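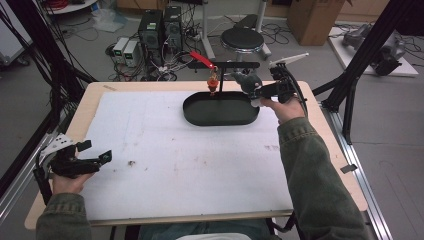 Kleine Dinge, die hängen: Neues vom Basteltisch in Grullstead

Donnerstag, 3. Oktober. So, es gibt wieder was zu berichten, und diesmal geht es um Haken! Wer unsere Ecke auf der Seite länger verfolgt, weiß ja, dass ich für Ordnung auf dem Tisch eine gewisse Schwäche habe (andere sagen Macke). Im September haben wir im Werkraum in Grullstead den großen Tisch neu hergerichtet, und seitdem wird dort aufgehängt, abgehängt und wieder aufgehängt, was das Zeug hält.

Das Herzstück ist ein kleiner Ständer mit dünnem schwarzem Pfosten und einer Querstange oben drauf. Mehr braucht es nicht. Am einen Ende baumelt gerade ein orangerotes Teil in Becherform an einem kurzen Metallhaken, am anderen Ende wäre noch Platz. Ich mag das sehr, weil man sofort sieht, was schon hängt und was noch fehlt. Der Ständer steht in einem dunkelgrünen ovalen Tablett mit niedrigem Rand, und das Tablett würde ich nie wieder hergeben. Vorher ist uns dauernd irgendwas vom Tisch gekullert, und dann kriecht man eben auf dem Boden herum und sucht. Jetzt fällt es ins Tablett und fertig.

Unter dem Ganzen liegt die große weiße Schaumstoffmatte. Ja, weiß, ich weiß schon! Bei der Bestellung über Ginik hatte ich noch groß verkündet, dass man auf Weiß die kleinen Teile am besten findet, und das stimmt auch. Man findet darauf allerdings auch alles andere. Rechts hat sie inzwischen ein paar hellrötliche Flecken, Schrammen sind auch drin, und ich habe beschlossen, dass mich das nicht stört. Die Matte schluckt den Lärm, die Tischplatte darunter bleibt heil, und wenn sie irgendwann gar nicht mehr geht, kommt eben eine neue. Ringsum schaut noch ein Streifen vom hellen Holz raus, da kann man prima den Zettel für die nächste Runde ablegen.

Was machen wir nun damit? Die Aufgabe klingt nach Kinderkram: ein kleines Ding am Haken über die Stange hängen, und zwar so, dass der Rest nicht mitwackelt. Probiert es mal mit etwas Leichtem an einem dünnen Ständer, dann reden wir weiter. Mit der bloßen Hand geht es ja noch, aber mit einem Greifer in jeder Hand wird es eine richtige Geduldsprobe. Mein Trick ist, den Becher erst ruhig auspendeln zu lassen und dann von der Seite heranzugehen, nie von vorne. Von vorne stößt man fast immer zuerst an die Stange, und dann schaukelt alles.

Die Übungsliste haben wir auch überarbeitet. Über 2000 Versuche stehen schon drin, bis zum Ende der Runde sollen es 3000 werden. Insgesamt gibt es jetzt 14 Aufgaben, und fünf davon haben mit Hängen zu tun, also Haken, Henkel, Schlaufe und solche Sachen. Die mit den Schlaufen ist übrigens gemein, da bitte ein bisschen Zeit mitbringen und vorher was essen.

Die nächste Kiste mit Kleinteilen kommt aus Eswood, darin sind weitere Becher in anderen Farben und hoffentlich auch die größeren Haken, auf die ich seit Wochen warte. Mak hat außerdem ein zweites Tablett zugesagt, diesmal rund. Ob sich das neben dem ovalen noch auf der Matte unterbringen lässt, müssen wir ausprobieren, zur Not wandert der Ständer ein Stück nach hinten.

Und noch eine Bitte an alle, die am Tisch arbeiten: Den Ständer bitte im Tablett stehen lassen, auch wenn ihr mal eben Platz braucht. Die Haken kommen nach dem Üben zurück in die flache Dose im Regal, zweites Fach von oben, und die Becher gleich dazu. Wer die rote Pinzette findet, legt sie mir bitte auf den Schreibtisch, die suche ich nämlich immer noch.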